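3.2 Demonstration by hand-held gripper

All demonstrations in the garment set were given with the hand-held gripper and none with the arm. The operator works the trigger, and a wide-angle camera on the tool body records the fingers and the surface beyond them. Because the arm carries the same fingers and the same camera mount, the views seen in training and at run time differ only in what holds the tool. Remote control through a leader arm was kept for the rigid-object set (Section 3.4), where contact forces are higher and a demonstrator's wrist moves in ways the arm cannot follow.

The garment set holds 3457 episodes. Each episode starts with the tool held still above the bed, so that the pose tracker can settle, and ends when the demonstrator opens the fingers and holds them open. Episodes with a tracking gap longer than 20 frames were dropped before training. A further 849 episodes were set aside for testing and were not used to choose any setting.

Demonstrators were told to approach the cloth from above, to close on a single layer where an edge could be found, and to keep the wrist turn slow while the fingers were closed. No fixed folding order was given. Earlier trials at the Kamasthorpe site had used a written order of grasps, and the resulting policy failed whenever the first grasp slipped, as it had seen no recovery from that state. With the order left free, demonstrators regrasped often, and those regrasps were kept in the data.

The finger opening is read from the images and scaled to the range of the Horgan drive unit on the arm. The scale is set once per tool and checked at the start of each session. Tool pose is stored relative to the first pose of the episode, which removes the need to register the bed to the arm base. Cloth state is not labeled. Maeve Keogh and Danish Bangash each reviewed the full set for episodes in which the fingers closed on bedding in place of the garment; an episode was removed if either reviewer marked it.

Figure 4 shows two views from the tool camera over the bed.

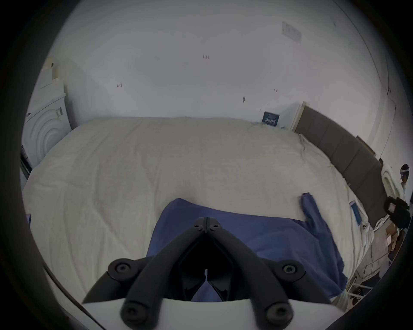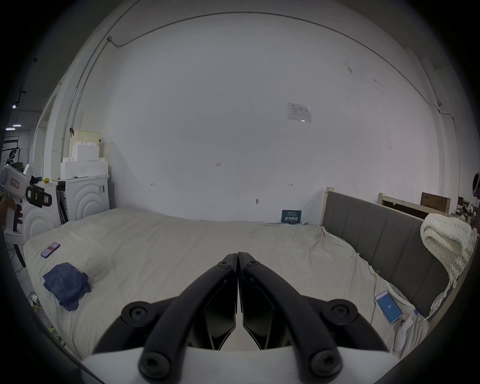

Figure 4. Tool-camera views with blue cloth on the off-white duvet. The gripper fingers are in view at the bottom in both.

Why is tool pose stored relative to the start of the episode and not in a room frame?

A room frame would tie every demonstration to one bed position and would have to be measured again each time the furniture or the tracker was moved. Relative poses can be replayed from any starting point within the reach of the arm, at the cost of some drift over long episodes.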